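About Brikard

We record people doing housework and sell the recordings to companies that build robots. It took us a while to be able to say that at a birthday party without a pause afterward.

How we got into this

Brikard started as a repair shop for used robot arms, on the ground floor of the Dewulf building, next to a carpet store that has been closing down for as long as we've been open. Bart Groen ran the workbench. Customers brought in arms that could weld a seam all night and then asked, a little shyly, whether the same arm might be taught to empty a dishwasher. Bart would say he'd look into it. One October he did, and found that the arm was fine and the teaching was the trouble. There was very little to teach it with. Plenty of film existed of cooks facing a camera and smiling. Very little showed what a pair of hands does in an ordinary kitchen when the owner of the hands is thinking about something else.

So Bart strapped a camera to a bicycle helmet and put his own dishes away. The helmet was a poor idea and the dishes were worse, but a customer bought the footage. We sold the last of the repair stock and kept the bench, which is now where we eat lunch.

What we sell

The Reton kit is a head-worn camera on a soft band, with a battery that sits at the back of the neck and a recorder about as big as a deck of cards. It comes in two band sizes. We tried a single adjustable one and it fit everybody equally badly. The camera points down toward the hands, at an angle we argued over for most of a winter. You can rent the kit by the week or buy it outright, and if you buy it you get the carrying case, which people seem to like more than the camera.

Ravow is the service that goes with it. You tell us the chore, we find the homes, the people and the cupboards, and we send back recordings that have been checked and labeled by hand. A label says what was done and when it started and stopped: open door, pick up plate, change mind, close door. "Change mind" was added after complaints from our own labelers. It is now one of the most requested tags in the catalog.

The catalog on 2021-06-26 held 3,185 finished recordings from 70 homes. A finished recording is one that somebody here has watched from beginning to end. Most are under 20 minutes long, which you may feel is short until you have watched a stranger sort a cutlery drawer.

What we don't sell

We don't build robots anymore and we don't promise yours will work. If it drops a bowl, we are sorry about the bowl. We also don't stage homes. A kitchen arrives in the catalog with its stains and its magnets. We have been asked to supply "clean, neutral kitchens with no clutter," and we suggested a furniture showroom – they have lovely ones near the highway.

The people in the recordings are paid by the hour, including the part where they look for the right lid. They wear what they like, do the chore in their own order, and can ask for a recording to be deleted before it ships. Faces, mail and family photos are blurred before anything leaves the building. Bart does the last check himself, with the sound off and a sandwich.

Who buys it

Mostly small robot teams with one clever machine and no kitchen. A few university labs. One maker of kitchen cabinets, who wanted to know how people really reach for the low shelves and went quiet for a month after finding out.

We work slowly compared with some of our competitors. A normal Ravow order takes a few weeks, and most of that is labeling. If you need it sooner, we will tell you what can be done and what would have to be left out, and then you will usually decide you can wait.

Chores on the current list

Putting away dishes, opening and closing cabinets, wiping counters, loading and unloading the washing machine, folding towels, sorting recycling. Fitted sheets are under review. We have footage of several people folding them and no agreement on whether any of it counts.

Lower cabinets

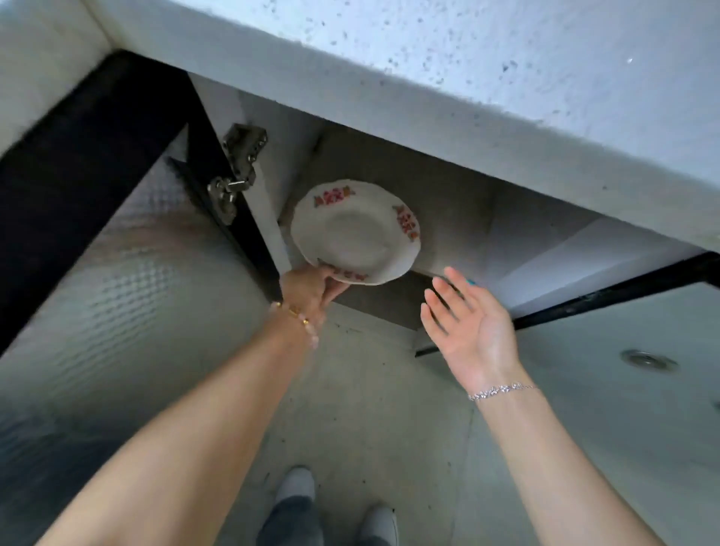
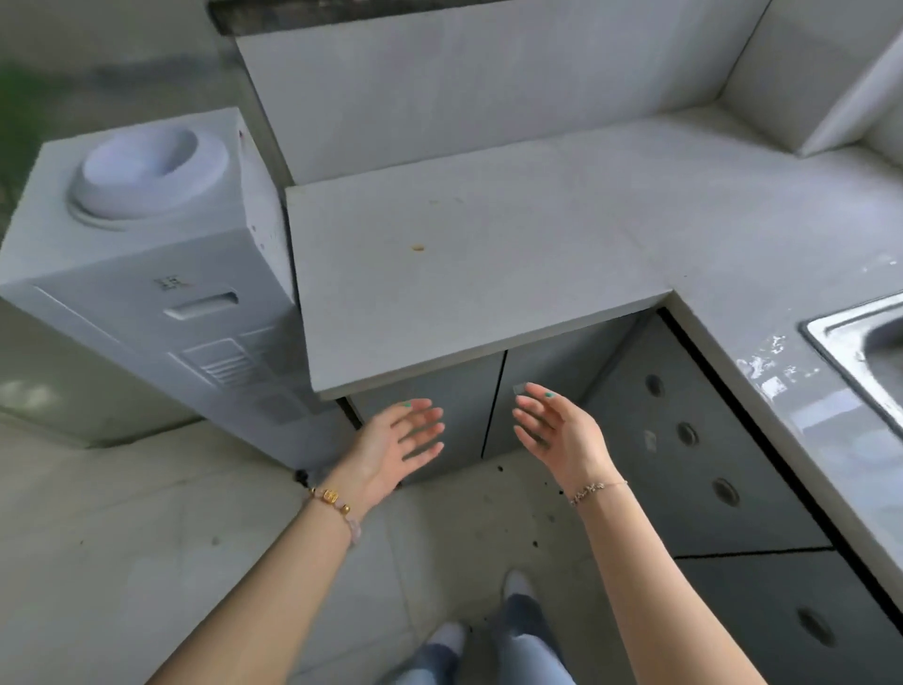
Can we rent a Reton kit and record in our own test kitchen, without using Ravow?

Of course. Plenty of teams do. The weekly rental covers the camera, both bands and a spare battery, and the files are yours to keep. If you later decide that labeling them yourselves was a mistake, send them over and we'll quote for it as a separate job.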